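Norcombe - Our old-computer bench is back, and we want your desktops

News from the Dindidness repair shop, Norcombe
For immediate use

Right, it's happening. After a very long winter of rewiring the back room and arguing over where the shelves should go, I'm pleased to say that Dindidness is taking in old desktop computers again from the start of July. If there's a tower under your stairs that you've been meaning to deal with for years, bring it down and we'll take it apart properly.

We do desktops only for now – no laptops, no printers, please no printers. The idea is the same as it was at our old place in Olberg: the drive comes out first, then the rest gets sorted into what can be used again and what goes for metal. The cases are nearly always worth keeping an eye on. A decent steel one with a sound power socket and clear vents can go on for ages, whatever has happened to the bits inside.

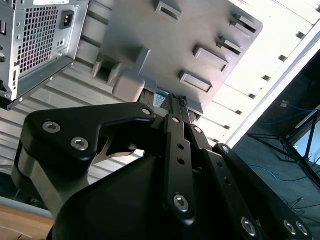
Mine has been in the loft so long I'd forgotten it had my tax returns on it, wrote one reader of our newsletter, and is it all right to bring it without the password? Yes, it is! We don't need to switch it on or log in. The drive comes out with everything still on it, and you choose on the form whether it goes home with you or stays with us to be wiped.

The opening-up part is what people ask me about most, so a bit on that. The side comes off and you're looking at the drive bay and a fair amount of cable. I like to get the power lead and the data cable off the drive before I touch anything else, and I pull on the plug itself and never on the wires (I learned that one the expensive way, on my own machine, years ago).
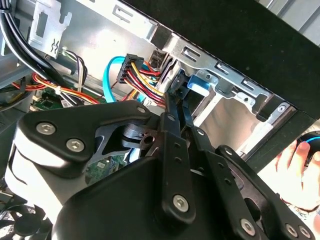
Then it's a matter of finding how the drive is held. Some makers use screws down both sides and you'll be hunting for the right driver. Others use a plastic caddy that grips the drive and slides out with it, and I'm very fond of those. We keep any good caddies in a drawer, and you're welcome to come and rummage if yours has snapped.

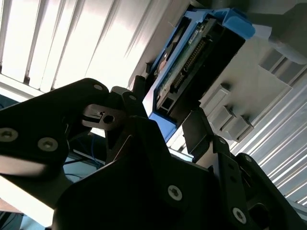

A green circuit board in its blue drive caddy.

Now the numbers, for those who like them. We've got room for 400 machines between July and Christmas. There's a limit of 2 per household on any one visit, mainly so the queue doesn't end up out of the door. A visit takes 90 minutes if you'd like to stay and help strip your own computer down, or no time at all if you just want to leave it at the counter. It's free either way.

The Theodorakopoulos workshop next door has kindly lent us a second bench, so two of us can work side by side.

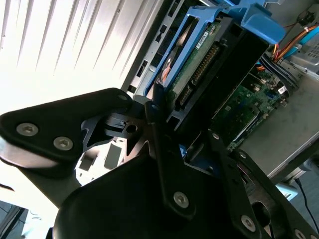 Could you take the memory out while you're in there and sell it on cheap, asked someone on our page last month. We can, and we will. Tested memory and wiped drives will go on the shelf by the till, priced low, with the money going back into screwdrivers and the electric bill.

Doors open at 11 in the morning. Please bring your machine without its monitor, and leave the keyboard at home too unless you want rid of it – we have a great many keyboards.

Dindidness, Norcombe. Enquiries at the counter during opening hours.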